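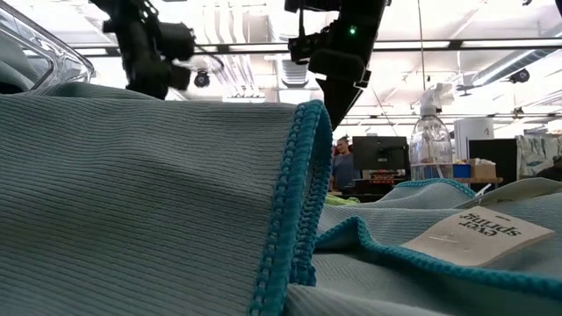

Tilusa busca tres personas para doblar paños (y alguna cosa más)

Publicado el domingo 5 de abril de 2026

Doblar un paño de microfibra parece fácil hasta que se dobla el segundo y no coincide con el primero. El primero tenía las esquinas en su sitio y el ribete alineado. El segundo parece una empanada. Si al leer esto ha pensado «a mí eso no me pasa», siga leyendo, que igual nos interesa. Si ha pensado «¿y qué más da?», le deseamos lo mejor en otro sector.

En Tilusa preparamos textil de limpieza y de cocina para tiendas, hoteles y algún cliente particular con una relación intensa con sus encimeras. El género llega a granel, arrugado y con la etiqueta mirando a cualquier parte. Sale doblado, contado y metido en su caja. Entre una cosa y la otra hay una mesa larga y, delante de la mesa, faltan tres personas.

El puesto

Auxiliar de doblado y acondicionado de textil. El título lo eligió la gestoría. Aquí dentro se dice «estar en mesa».

Qué se hace en la mesa

Se abre el paquete del proveedor y se extiende la pieza. Se repasa el ribete de punta a punta: si hay una puntada suelta, la pieza va al cajón de segundas, sin discusión y sin pena. Se dobla según la ficha de cada cliente, que puede pedir tres pliegues, cuatro o un rollo sujeto con faja de cartón (el rollo lo pide Moodley, y quien lo domina se gana un respeto que no se refleja en la nómina). Se comprueba la etiqueta, se apila y se cierra la caja.

La microfibra acanalada tiene sus manías. Si se dobla a contracanal, el pliegue se levanta solo en cuanto uno se da la vuelta. Los ribetes de color contrastado son muy bonitos en la tienda y muy chivatos en la mesa, porque un centímetro de desvío se ve desde la puerta. Las etiquetas de papel se enganchan, se giran y se ponen boca abajo con una constancia admirable. Enseñamos a tratar con todo ello durante las dos primeras semanas, que se pagan igual que las demás.

También hay ratos de otras labores: retirar cartón, preparar los envíos de Cornau y participar en el inventario de enero, que el año pasado dio 1.514 paños grises y una bayeta amarilla que no figura en ningún albarán. La bayeta sigue con nosotros. Se aceptan teorías.

Qué pedimos

Manos limpias y uñas razonables. La microfibra se agarra a todo, padrastros incluidos, y quien lo ha sufrido una vez se compra crema.

Buena vista para los colores, o unas gafas que la suplan. El turquesa y el verde agua van en cajas distintas, aunque a las siete de la mañana parezcan primos hermanos.

Poder estar de pie buena parte de la jornada. Hay taburetes altos y se usan, pero las piezas grandes se doblan mejor con todo el brazo.

Español suficiente para leer una ficha y para quejarse con precisión cuando la ficha esté mal. Ocurre a menudo. Las redacta Themba Mahlangu, que admite correcciones si se le entregan por escrito.

No hace falta experiencia. Si viene de tintorería, hostelería o una casa con muchos hermanos, cuéntelo en la solicitud. Tampoco pedimos carné de conducir, inglés, pasión por los retos ni mentalidad de tiburón.

Qué ofrecemos

Contrato de 9 meses a jornada completa, con posibilidad de quedarse fijo. De las cinco personas que hay hoy en mesa, cuatro empezaron con ese mismo contrato, y la quinta es Yolandi Masilela, la encargada, que ya estaba cuando llegaron los muebles.

Turno de mañana, de siete a tres, de lunes a viernes, con media hora para comer algo. La media hora es media hora de verdad: la mesa se para y la radio se apaga, medida adoptada tras un conflicto por las tertulias en el que no queremos profundizar.

Salario según convenio, más un plus mensual de 132 euros por asistencia. Ropa de trabajo, que no es bonita. Nave con techo alto y luz abundante, de esa blanca que no favorece a nadie pero deja ver las puntadas. Autobús hasta la misma entrada del polígono y aparcamiento para bicicletas bajo techo.

Los paños de segunda que no aprovecha la beneficencia se reparten a fin de trimestre. Avisamos de que a partir del primer año la familia deja de agradecerlos.

Lo menos vistoso

El trabajo es repetitivo. Hay mañanas enteras de la misma pieza gris azulada, una detrás de otra, y hay gente a quien eso le despeja la cabeza y gente que a las once está mirando ofertas de otra cosa. Ambas reacciones son respetables, pero buscamos la primera. En octubre y noviembre se aprieta por la campaña de Vovov, y puede haber algún sábado, siempre voluntario y pagado aparte.

La pelusa existe. Se aspira a diario y vuelve a diario. No recomendamos la ropa negra.

Cómo es la selección

Se envía una carta breve, de una página como mucho, con los datos de contacto y los trabajos anteriores, si los hay. La foto no es necesaria. Reshma Makhubela las lee todas y contesta a todas, también cuando la respuesta es que no.

Después hay una prueba de mesa de unos 40 minutos. Se explica un doblado, se practica con calma y luego se hace una pila. Importa que la última pieza se parezca a la primera; la velocidad ya vendrá. Al terminar hay café y una conversación con Yolandi, que preguntará por los horarios, por la espalda y por cómo guarda usted las sábanas bajeras. A esta última pregunta se puede contestar «hechas una bola». Se valora la sinceridad.

Las solicitudes se entregan en la recepción de la nave, en sobre a nombre de Reshma Makhubela, o mediante el formulario de la sección Empleo de esta misma web, indicando «Mesa» en el asunto. El plazo sigue abierto hasta cubrir las tres plazas.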